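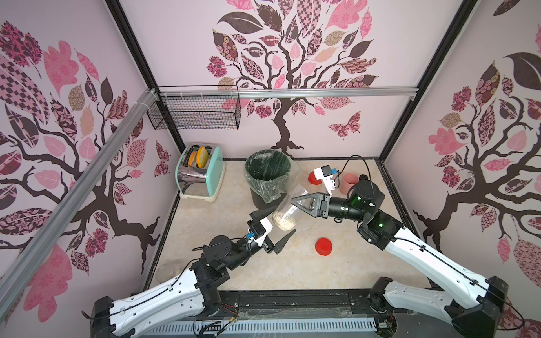 # Let the place be a place

I have a small grudge against plaques, and I picked it up on the ferry to Plaltitz.

If you haven't been, Plaltitz is a lump of dark rock with a sea arch on its north side, and for a couple of hundred years people have gone out there because of a poem. The poem says a drowned king sings under the arch when the wind turns. I read it in school, hated it, read it again at thirty and cried on a bus. So yes, I was the target audience, and I went out in September with a paperback in my coat like a complete cliché.

The crossing takes 19 minutes. For every single one of them a recording told us about the king, the poet, the painter who came after the poet, and the composer who came after the painter (and got seasick, apparently). Then you land and there are 3 plaques before you reach the steps. By the time I got to the arch I had heard so much about how other people felt there that I stood waiting for the feeling to show up, like a late train.

My friend Deolinda Barros thinks I'm being a snob. She was with me, she read every word of every plaque, and she had a lovely time! Her argument is that without the poem there'd be no boat, and without the boat I'd have seen the arch on a calendar. Fair enough. She also says most visitors haven't read the thing, so why shouldn't they get the story with their ticket?

I don't mind the story. I mind the order it comes in. Give me the rock first - the noise, the smell of weed, the cold coming up through my shoes - and tell me about the king on the way home, when I've got something of my own to hang him on. The poet got it in that order, after all. He rowed out there with a fisherman named Nevzat Duman, who as far as the letters show had no opinions about kings and quite a few about the tide.

And the name! Before the poem the island had another one, and the old charts give it as Prastar, which just meant a place to leave nets. I like that name a lot. It's on one plaque, the last one, down low, in smaller type than the opening hours of the café.

We did go back on the Saturday, on the 9 o'clock boat, and I wore earplugs for the crossing. Deolinda rolled her eyes and bought a tea towel with the whole poem printed on it, all 372 lines, so small you'd need a magnifying glass to dry a cup. The wind was from the wrong side and the arch made no sound that I could hear. I sat on the bottom step for a long while anyway, and I'd go again tomorrow.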